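Draltby -- Büro für digitale Wahlkampfforschung

Start Über uns Studien Werkstattberichte Kontakt

Wer wir sind und warum wir Parteien beim Posten zusehen
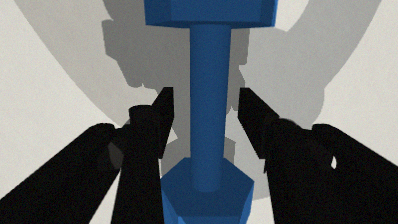 Leclerc meinte nach unserem ersten Vortrag, man könne Wahlkämpfe im Netz gar nicht erforschen, man könne sie höchstens überleben. Wir haben uns den Satz gemerkt und trotzdem weitergemacht.

Draltby untersucht, wie Parteien, Bürgerinitiativen und Kommunen online um Zustimmung werben. Angefangen haben wir mit der Bürgermeisterwahl in Curnville, bei der drei Kandidaturen zusammen 1.206 Beiträge veröffentlichten. 262 davon handelten vom Parkplatz hinter dem Rathaus. Die Auswertung dauerte länger als der Wahlkampf, und der Parkplatz ist bis heute nicht gebaut.

Inzwischen sind wir 19 Leute aus Politikwissenschaft, Statistik und Linguistik. Die Linguistik hat das größte Zimmer, die Statistik die bessere Kaffeemaschine. Über die Verteilung wurde abgestimmt, das Ergebnis gilt intern als umstritten.

Was wir machen

Wir lesen, was Kampagnen schreiben, und vergleichen es mit dem, was ihre Ortsgruppen daraus machen. Dazwischen liegt oft eine beachtliche Strecke. Für die Auswertung nutzen wir Flerner, unsere selbst entwickelte Software, die Beiträge nach Themen und Tonlagen sortiert. Ironie erkennt sie inzwischen recht ordentlich, außer bei Landräten. Strittige Fälle liest deshalb weiterhin ein Mensch, meistens am Nachmittag und meistens seufzend.

Was wir nicht machen

Wir sagen keine Wahlergebnisse voraus. Wir beraten auch keine Parteien, obwohl regelmäßig jemand anruft und »nur ganz kurz« wissen möchte, welches Foto besser ankommt. Unsere Antwort steht in den Studien -- kostenlos, mit Anhang und sehr vielen Fußnoten.

Wer uns bezahlt

Wir leben von Forschungsaufträgen und Fördermitteln. Einzelspenden nehmen wir bis 3.000 Euro im Jahr an und veröffentlichen sie samt Absender. Seit wir das tun, ist die Liste angenehm kurz.

Unsere nächste Studie behandelt Kommentarspalten in Gemeinden ohne eigene Lokalzeitung und soll im Juni erscheinen. Wer vorab Daten, Hinweise oder Widerspruch loswerden will, erreicht uns über das Kontaktformular. Widerspruch bitte mit Quelle.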